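News > Local > Repair & Reuse

Belledham tool library asks residents for their spare screws

The tool library in Belledham has started to sort the loose screws and bolts that people left at its counter since April, and it hopes to offer them free of charge before the end of summer. Until now, most of this hardware stayed in mixed boxes, where it was difficult to find two pieces that match.

"People come for one bolt and they go home with a new packet of 78," said Evaristo Sartori, who manages the library on Ninthorpe Road. "It is a pity, when the right one is probably here already." 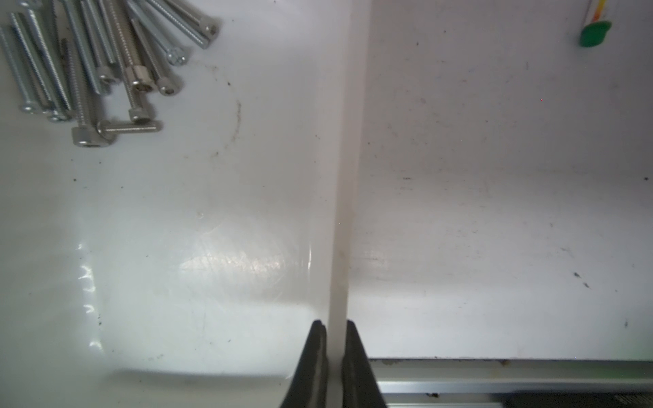

The library received 1566 pieces in the first collection, mostly from home workshops and from furniture that was taken apart. Pieces with rust or damaged thread go to metal recycling. The others are separated first by the shape of the head, then by thickness and length - a slow job, but one that can be done sitting down.

Armelle Pruvost prepared the sorting guide. She advises to use smooth white trays with a rounded bottom, as small parts are easy to see on them and easy to pick up again. 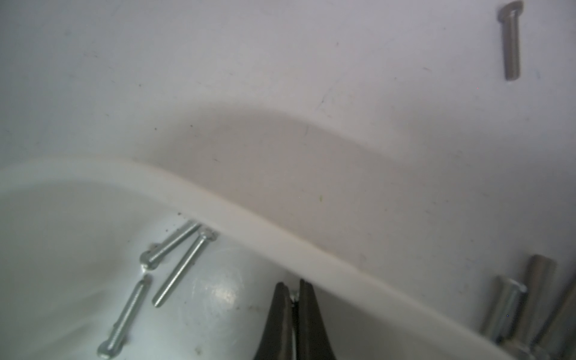
Can I bring a jar of mixed screws?
Mixed jars are welcome, but please take out nails, glass and anything with oil on it before you come.

Residents who already know the size of their screws can write it on a paper bag. Socket-head screws and countersunk screws should go in separate bags if possible.

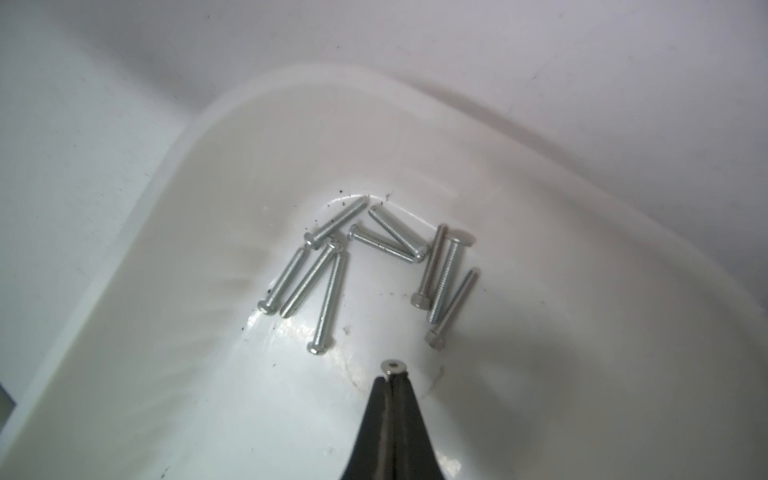 Silver bolts in a white tray, with a countersunk screw held above them.

The neighboring village of Cledetby will have a collection point too, at the Besson hardware shop. The library expects roughly 2000 more pieces from there. Each visitor may take what is needed for one repair, and no membership card is asked.

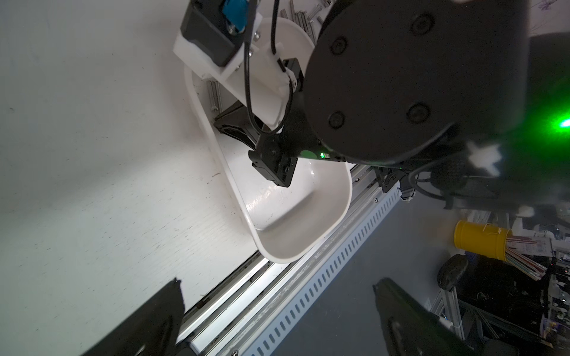

Washers and nuts are not accepted for the moment, but Mr. Sartori said this may change when the library has more drawers. The next drop-off day is 10 August 2026, during normal opening hours.

Contact the newsroom | Terms of use | Back to top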